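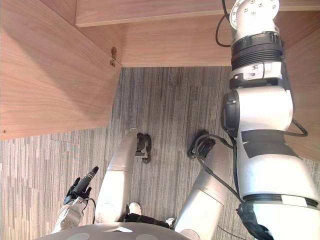 How to Work Out What It Costs to Get Your Grain to Port

16 July 2021

Every year, right before harvest, I get the same kind of phone call. Somebody has seen a very good port price for corn or soybeans, and they want to know why the elevator down the road is offering so much less. Sometimes the elevator really is taking a fat margin. More often the difference is freight, handling and shrink, and once you have written those out on a sheet of paper you can see for yourself whether the offer in front of you is fair. It takes an evening the first time and a few minutes after that, so put the kettle on and let's go through it together.

What you'll need

Your last few scale tickets, with moisture on them
A freight quote by truck and, if you have a siding within reach, one by rail
The port terminal's current handling schedule
A pencil, or a spreadsheet if you like them better than I do

Step 1. Get everything into the same unit

Port prices are usually quoted per metric ton, and your local elevator most likely talks in bushels. A metric ton of corn is 39.37 bushels, and a metric ton of soybeans or wheat is 36.74 bushels. Pick one unit and stay with it all the way down the page. I use metric tons, just because the freight people do. I have seen a perfectly smart farmer talk himself out of a good sale with a column that switched from one to the other halfway down, and I've done it myself on a tired night, so please do check.

Step 2. Write down the delivered price

Ask whether the price you were given is delivered at the terminal gate or loaded on the vessel. Loading a vessel costs money, and if the price is "free on board" somebody has to pay for that part, and it may be you. Ask for the delivery window too. A price for August delivery is no use if your combine won't be in the field until later, unless you are selling what's left in the bin.

Step 3. Work out the truck freight

Take the quote for a full load and divide it by the tons that truck will legally carry. Say the hauler wants 1,749 dollars for the trip and can carry 24 tons. That comes to 72.88 dollars a ton, and it's a long haul at that price! Ask if the quote includes the fuel surcharge, tolls, and waiting time at the gate. Waiting time is the one that gets people. Seema Ahuja, who kept the books at Gukov when I was hauling for them, used to add two hours of waiting to every harvest trip before she would even look at the total, and I have kept up the habit.

Step 4. Work out the rail freight, if you can use it

Rail is nearly always cheaper per ton over a long distance, but you have to get to the train first. Add these up:

The short truck trip from your bin to the siding
The charge for loading the cars
The rail rate itself, per ton
Any charge for holding cars past the free time

If you don't have the volume on your own, talk to your neighbors. Loading 2,000 tons between several farms gives you a much better seat at the table than 200 tons from one, and the railroad's sales office will usually tell you where the rate breaks are if you ask nicely.

Step 5. Add handling, grading and shrink

The terminal charges for unloading, and often for weighing and grading as well. Put those in per ton. Then look at your moisture. If the terminal buys at 15 percent and you are bringing corn at 17, you'll be docked for the extra water and probably charged for drying on top. Read the schedule slowly - the shrink factor is often in the small print at the bottom, and it can be a bit higher than the water alone would account for.

Step 6. Subtract, then compare

Start with the delivered price. Take away freight, handling, grading and shrink. What is left is your farm-gate price, and that is the number to hold up against the elevator's bid. Remember to take your own trucking to the elevator off their bid too, or the comparison isn't a fair one.

If the two come out within a few dollars of each other, I would usually sell close to home. You are paid sooner, and a breakdown on the road isn't your headache. If the port is clearly ahead even with the waiting time counted, it's worth making some calls.

Keep the sheet

Write the date of each quote next to it and put the page somewhere you'll find it. Freight rates move a good deal between summer and harvest, and last year's sheet will tell you quickly which line has changed.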